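About Wilum

Wilum is a small company that supplies and looks after microfiber towels for people who clean things for a living. Our customers are car detailers, dog groomers, gyms, window cleaners and a few housekeeping firms. We sell towels, we rent towels, and we wash, check, fold and return the ones we rent.

Ankit Bhatt started the business after running a detailing shop called Ridden. The shop went through a lot of towels, and many of them were thrown out long before they were worn through. Most had been washed with cotton, dried too hot or treated with fabric softener. He began washing them separately, then did the same for two other shops nearby, and by the following January the towels were taking up more of his day than the cars. Ridden was sold and Wilum took over the lease on a larger unit.

We now have 25 employees and 337 regular accounts. In a normal week we handle 1,863 rental bundles.

What we carry

Our range is short. The Dlamini is a flat, low-pile towel for glass and mirrors. The Trirovier is a thick plush towel for drying and for wiping off polish. Both come with a stitched border and a hanging loop. We also stock applicator pads, wash mitts and a detergent made for microfiber, sold by the gallon.

We do not sell paper goods or cotton rags. If you need those we can give you the name of a supplier.

How towels are handled here

Returned towels are sorted by use first. Anything that has touched wheels or engine parts stays apart from paint and glass towels through every step, including storage. They are washed warm with no softener and tumbled on low.

After drying, every towel goes to a table. It is opened out flat, loop at the top, and looked over on both sides for grit, pulled threads and loose stitching on the border. Then it is folded with the edges brought together so that it stacks evenly on a shelf or in a cart.
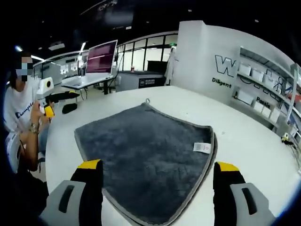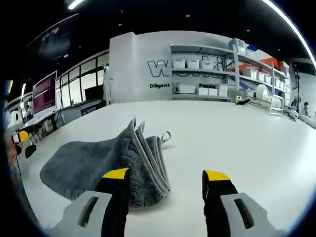 Towels that fail the check are downgraded one level. A paint towel becomes an interior towel, an interior towel becomes a wheel towel, and a wheel towel is retired. Retired towels are sold by the pound as shop cloths, and 93 percent of what we retire leaves the building that way.

New staff spend their first two weeks folding. Plush towels are harder than they look, as the pile grips itself and the corners drift. Please do not worry about folding what you send back to us. A bag is fine, as long as wheel towels are in a bag of their own.

Ordering and pickup

New rental accounts start with a four-week trial. We bring the bundles, pick up the used ones on a set route, and change the quantity after the trial if you have too many or too few. There is no charge for normal wear. Lost towels are billed at cost.

Purchased towels ship within two working days. Opened packs can be returned if the towels have not been washed.

For rental routes outside our current area, write to the office through the contact form and include your zip code. Routes are reviewed twice a year.

Page updated 22/03/2024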